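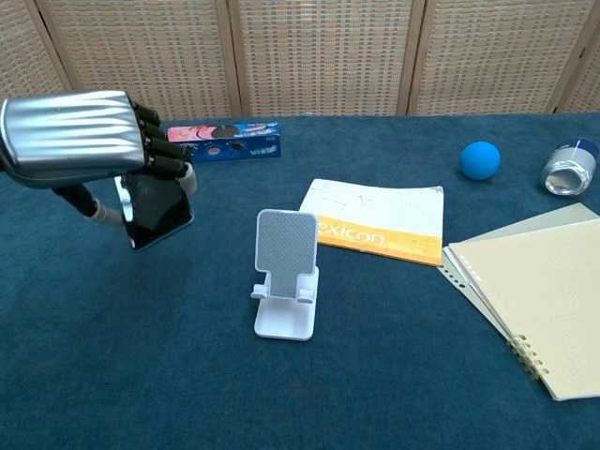
Teal cloth, white phone stand, and the blue ball that rolls everywhere.

Davina Forsyth
I've put the fuzzy teal cloth on the table at last and I love it! It makes even the biscuit box look smart (box is staying, I'm not made of stone).

The little white stand is for my phone, so I can ring Mum in Skitasstead with both hands free for knitting. It has a padded back, bless it.

Next job is the woven screen behind. Do I keep it there, or shift it nearer the window before August? Agnes says window x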